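去 Celurmont 看机器人的一天，啰啰嗦嗦记一点

九月的事，拖到现在才写，照片在手机里躺了好一阵子，每次翻相册都看见，每次都跟自己说今晚一定写，然后晚上就去煮面、看剧、给猫剪指甲了。好在那天回来的路上我在车上记了满满几页备忘录，错别字连篇，今天对着它慢慢理，应该还能还原个八九成。

先交代一下怎么会跑去看这个。我以前的房东太太 Bohumila Koubek（搬走好几年了我们还一直有来往，她做的李子酱我到现在还念念不忘）有个外甥女婿在 Celurmont 做事，他们那边每年秋天会开一次门，让外面的人进去逛逛，看看机器人平时在干什么。Bohumila 打电话来问我想不想一起去，说她自己一个人去怕听不懂，我说我去了也听不懂啊，她说那两个人听不懂总比一个人强。于是就这么定了。

路上

坐火车过去要 3 个小时，中间换一次车。我前一天晚上特意烤了一盘芝士司康带着，结果烤过头了，底下硬得像瓦片，Bohumila 很给面子地吃了一个半，剩下的半个用餐巾纸包好放进包里，说回去喂鸟。我怀疑鸟也咬不动。

换车那一站风很大，站台上的小卖部只开了一个窗口，卖咖啡和一种夹着酸黄瓜的面包。我们站着喝咖啡，她跟我讲她年轻的时候在纺织厂上班，车间里进了第一批自动换梭的织机，所有人都围过去看，主任拿着哨子赶都赶不走。她说那机器动起来咔嗒咔嗒的，看久了会觉得它有脾气，早上刚开机的时候特别爱闹别扭，下午就顺了。我当时觉得这个说法挺好玩，记在备忘录里，没想到后来在 Celurmont 真的又想起来了，后面会说。

下了车还要走一段路，沿着一条叫 Ďurica 的小街一直往坡上走，两边的树长得很密，走到头才看见房子。我本来以为会是那种玻璃幕墙亮得晃眼的大楼，结果很普通，门口停着自行车，墙角放着一把忘了收的伞。签到的桌子后面坐着一位叫 Nesrin Soylu 的女士，声音特别好听，给每个人发一张贴纸让写名字。Bohumila 把名字写得太大，姓写不下，只好拐了个弯写到边上去，贴在毛衣上像一道彩虹。

我们那一组 16 个人，年龄跨得很开，有带着小学生来的爸爸，有几个看样子是学生的年轻人，还有一位一路上都在做笔记的老先生，本子用橡皮筋捆着，字小得像蚂蚁。我偷看了一眼，完全看不懂，他好像还画了电路图。

先听人讲

上午先在一个小房间里听介绍，讲的人叫 Ayman Srour，瘦瘦高高，讲话很快，讲到高兴的地方会不自觉地用两只手比划，把自己当成机器人演给我们看。我挺喜欢他的，因为他不怎么放幻灯片，总共就翻了几页，剩下的时间都在回答问题。

他们现在手头的主要项目叫 Zellix，简单说就是让两条机械臂像人的两只手那样一起干活。我以前觉得机器人干活嘛，汽车厂里那种，焊枪举着，一下一下，准得要命。Ayman 说那种是另外一回事，那种活的零件永远放在同一个地方，差一点都不行；他们想做的是东西随手一放，机器人自己去看、自己去够，一只手拿不住就两只手一起来。他问大家早上刷牙的时候，是哪只手拿牙膏哪只手拧盖子，屋里的人都愣了，开始在空气里假装拧牙膏盖。坐在我前面的小学生拧得特别认真，舌头都伸出来了。

我才发现我是用左手拿着牙膏管，右手拧盖子，但是如果盖子是翻盖的我就会只用右手，拇指一顶就开。Ayman 说对，就是这种东西，你自己从来不用想，要教给机器就得一样一样教。

那怎么教呢？他说主要是人来带着做。人在旁边操作，机械臂跟着动，一遍一遍把动作录下来，录得多了，再让电脑从里面去学。墙上的白板角上写着一个数字，2503，我举手问那是什么，他笑了，说那是录到今天早上为止的遍数，是负责录的同事自己写上去的，每天下班前擦掉改一次，谁也不许代劳。我觉得这种小规矩很可爱，像我外公每天撕日历，别人帮他撕了他要生气一整天的。

有人问录坏了的算不算。Ayman 说看怎么个坏法，手一抖碰歪了、后来又救回来的，那种反而舍不得扔，机器要是只见过顺顺当当的，头一回碰歪了就傻眼了。老先生在本子上写得飞快。Bohumila 凑过来小声跟我说，这跟教小孩骑车一个道理。

学生里有个女孩问得很专业，问的是延迟还是什么频率，我没听懂，Ayman 答得眉飞色舞，两个人来来回回好几句。我趁机吃了一块桌上的饼干，是那种撒了肉桂糖的，很香，掉了一裙子渣。

上楼看真家伙

讲完了大家分批上去看。干活的房间在 3 楼，电梯太小，年轻人都走楼梯，我陪 Bohumila 坐电梯，跟一箱打印纸挤在一起。带我们这批的是 Hyun-seo Moon，她讲话慢慢的，开门之前先嘱咐大家包要背在身前，不要去碰桌子，机械臂动的时候脸不要凑过去。她讲这些的时候一点都不凶，但所有人立刻就老实了，连那个小学生都把手背到身后。

进去第一感觉是，咦，这么亮！我脑子里一直以为实验室都是没窗户的，拉着百叶，灯管嗡嗡响。这间靠着一扇大窗，外面全是树，绿得不得了，坐在那里干活心情应该很好。桌子是浅灰色的，靠窗那一边摆着一溜装在盒子里、袋子里的东西，Hyun-seo 说机器人要练的花样很多，东西总是换来换去，桌边堆成什么样得看当天的运气。我听了马上觉得亲切，我家餐桌也是这个逻辑。

那会儿正在做的是一个灰色的小方盒子。盒子放在桌子中间，两条银色的机械臂一左一右伸过来，夹爪对着夹爪，都冲着它。我们站在旁边，大家都不说话了，真的很安静，连拍照都是轻轻地按。夹爪的外壳是白的，前面的指头黑黑的、尖尖的，我一下子想到小时候奶奶用火钳去夹灶膛里的红薯，也是这么伸过去，停一停，再伸过去一点。

我问 Hyun-seo 为什么挑这么一个小盒子。她说小，四四方方，看着简单，可是两边的夹爪要一起到、一起用劲，一边快了就会把它往另一边推，一边歪了它就会转，所以拿来练配合正好。她说完还伸出两只手，用食指尖去夹我手里的润唇膏给我看，夹起来了，然后掉了，她自己也笑。后来我在火车上拿 Bohumila 的眼镜盒试了一下，两根食指去抬，真的不容易，比想象的难多了，不信你们放下手机随便找个小东西试试看。

还有一点我看得很入神的是那些线。黑色的线从夹爪那边绕上来，顺着胳膊走，拐弯的地方松松地拱起一段。我问能不能收得漂亮一点（我这个人看到线就想拿扎带捆），Hyun-seo 说要留余量，胳膊转过去的时候线要跟得上，捆紧了一转就扯。她讲她刚来的时候也嫌乱，花了一个下午全部理得整整齐齐，第二天一开机，手腕转到一半就被拽住了，只好又一根一根拆开。我听完很受教育，回家以后看我书桌底下那团线都觉得顺眼了。 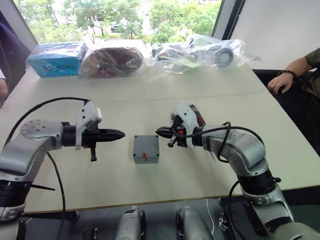

Bohumila 问了一个好问题

我们在那张桌子旁边站了挺久，后面一批人都在门口探头了，我们还赖着不走。Bohumila 一直没怎么出声，这时候忽然问，它早上和下午一样吗？

Hyun-seo 没明白，Bohumila 就把织机的事讲了一遍，讲得比在站台上给我讲的还要长，连主任的哨子是什么颜色都讲了。我在旁边有点替她着急，怕耽误人家时间，结果 Hyun-seo 听得特别认真，听完说，还真不太一样。她说机器的关节刚启动的时候和跑热了以后，手感会有一点点差别，他们早上会先让它空着活动一会儿再开始录。但差得更多的是光，早上太阳在一边，下午到另一边去，桌面上的影子就变了，机器是靠摄像头看东西的，影子一变，同一个盒子在它看来可能就有点陌生了。她说所以他们故意早上录一些，下午录一些，阴天也录，下雨天也录。

Bohumila 得意坏了，那个表情我这辈子忘不了。她回头看了我一眼，意思是你看吧，都有脾气的。

那个小学生跟着问，那它晚上呢？Hyun-seo 说晚上开灯录。小学生说，那停电呢？他爸爸赶紧把他拉走了。

自己上手试

午饭之后（楼下提供热汤和面包，汤是南瓜的，我喝了两碗，不好意思再盛第三碗）有一个可以自己试的环节，在走廊另一头的房间里，用的是一套小一号的设备，叫 Nedix，人握着两个手柄，机械臂就跟着动。管这一摊的是 Arben Atanasov，留着大胡子，脾气好得像一头熊，每个人上去他都要先说一遍同样的话：慢一点，再慢一点，比你觉得慢的还要慢。

任务是把一块海绵从盘子里拿出来放到杯子旁边。就这么一件事！我排队的时候看前面的人做，心里还觉得好笑，这有什么难的。轮到我，我握住手柄往前一送，机械臂呼地一下就过去了，把海绵直接怼到盘子外面。Arben 说没事没事，大家都这样。我第二次慢了，慢得自己都憋气，可是夹爪合上的时候什么也没夹到，它在海绵上方悬着，我在那里空夹了好几下，像一只饿了的螃蟹。原来我一直在看自己的手，没有在看它的手，脑子里有一种很奇怪的错位感，明明是我在动，可是东西又不在我手里，力气传不回来，你不知道夹到了没有，只能靠眼睛。

Arben 让我别盯着手柄，假装手不存在，眼睛就放在夹爪尖上。试了几次以后突然通了，那一下真的很神奇，有点像第一次学会倒车入库，昨天还死活搞不懂方向盘往哪打，今天身体自己知道了。海绵夹起来的时候我叫了一声，整个房间都看我。放下去的时候歪了，半边搭在杯口上，Arben 说算过，我说不算，我要重来，他看了看后面排的队，很温柔地说，下次来再重来吧。

老先生上去的时候把本子交给我帮他拿着，我终于光明正大地看了一眼，确实是电路图，旁边还画了一只鸽子。他做得非常稳，一次就放好了，下来的时候淡淡地说他以前修手表。大家都哦了一声，难怪。

Bohumila 说她不试，眼睛不行，站在后面看别人。等人都散得差不多了，Arben 又问了她一遍，她才把手提包往我怀里一塞，走上去，握住手柄，不慌不忙，那块海绵就像被熨过一样平平地过去了，端端正正落在杯子旁边。我目瞪口呆。她说她在厂里接过多少年的线头，手早就会自己走路了。Arben 问她愿不愿意留下来上班，她说管不管午饭，管的话可以考虑，汤再咸一点就更好。

一些零零碎碎

那天还看了别的一些东西，楼道里有一面墙挂着换下来的旧夹爪，各种样子的，有的指头套着橡胶，有的磨得发亮，底下贴着小标签写着什么时候退下来的。我很喜欢这面墙，比那些宣传海报好看。有一只夹爪的标签上除了日期还写了一句“辛苦了”，字很小，我问了一圈没问出是谁写的。

我也问了一个我自己一直惦记的问题，就是这些东西以后到底拿来干什么，会不会进家里。Ayman 下午在咖啡机旁边被我逮住了，他一边搅咖啡一边说，进家里还早，他自己家的洗碗机都还在等他一个一个往里放碗呢。他说眼下比较实在的是那种小批量的装配，一天做这个、一天做那个，专门为它搭一条流水线不划算，人做又很枯燥。他说话的时候 Hyun-seo 从旁边走过，补了一句，叠衣服最难，谁问都说叠衣服最难。我说我叠衣服也不行，她说那你和它可以做朋友。

快走的时候我们又绕回 3 楼去拿 Bohumila 落下的围巾，她搭在椅背上忘了。房间里人少了，外面的树影斜斜的，和上午看着确实不同。我站在门口多看了一会儿，想着那个数字明天又要擦掉改一遍。

回程和后续

回去的车上 Bohumila 睡着了，头一点一点的，名字贴纸还粘在毛衣上。我就是那时候写的备忘录，写到手指头酸。中间有一段我现在怎么都认不出来，写的是“汤 胳膊 问她表姐”，表姐是谁？我没有问过任何人的表姐。要是哪天想起来了再补上。

有朋友看我发的动态问能不能去，我问过 Nesrin 了，她说明年秋天还会办，时间没定，名额不多，要提前写信报名，带小孩可以，但是上楼那一段要大人牵着。从车站走过去是上坡，穿双舒服的鞋。Ďurica 那条街上有一家面包店，下午才出炉一种罂粟籽卷，我们经过的时候正好赶上，买了一袋，在车上吃光了，所以没有照片。

还有几张墙上旧夹爪的照片，拍糊了，我再挑挑看有没有能用的。Bohumila 说让我把她放海绵那一段写得详细一点，我已经尽力了，她要是还嫌短，请她自己来留言区补充。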